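Household paperwork for court: what to keep, and which tips to ignore

Every few months somebody passes round a list of clever ways to get ready for a court date at home. I have tried most of them, first for a property tax appeal in Stadcombe and then for a long argument with a contractor, Kowalchuk Roofing, over 56 feet of gutter. Most of the tips cost money and do very little.

Start with the binder. The usual advice is to buy a big one with printed tabs. Livero sells a "legal home kit" along those lines, and I bought it. The tabs were labeled for things I didn't have, and the sleeves were too tight to get a folded deed out without creasing it. Plain folders did the job. Write the date of the hearing on the front of each one and put the summons on top.

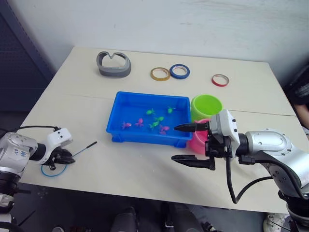 Color coding is the next favorite. One color for ownership papers, one for money, one for letters. Fine, as far as it goes, but stop there. I once got up to five colors and then had to keep a key to remember what they stood for. A clerk asking for the title deed doesn't care that it's in the yellow group.

Be suspicious of anyone who tells you to scan everything and shred the originals. Scans are handy. Still, a court may ask to see the original, and a signed deed is a poor thing to feed to a machine on the strength of a blog post. Shred the duplicates if you must shred something. Bank statements I keep until the case is closed and the time for appeal has run out – your lawyer or the court office can tell you when that is.

Clear a table before you sort. I don't mean the kitchen table an hour before dinner. Papers that get moved halfway through end up in the wrong pile, and you find them again in May.

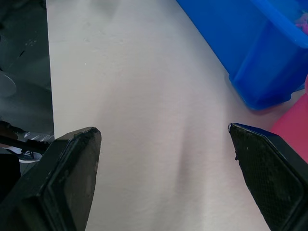 A white tabletop.

Then there are the fireproof boxes. I looked at the Flotberg one and read the small print, where "fire resistant" was doing a lot of work. Mine would have been in the same closet as the water heater anyway. Copies kept at another address seem a better bet to me, and they cost only the price of copying. My whole file came to 676 pages, so that wasn't nothing, but it was less than the box. 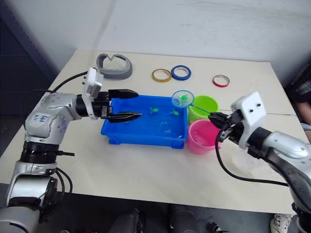

Adjournments are where home filing falls apart. The hearing gets put off, everyone relaxes, and the papers drift back into drawers. Put the lot in one open container and leave it alone. A blue plastic tub like this one is plenty, and you don't need a lock or a label maker. Tape the new date to the side and cross out the old one. I had 3 dates crossed out before anybody heard my appeal.

As for the tip about sticky notes on every page, skip it. They fall off in the bag, and the one you need will be stuck to your parking receipt.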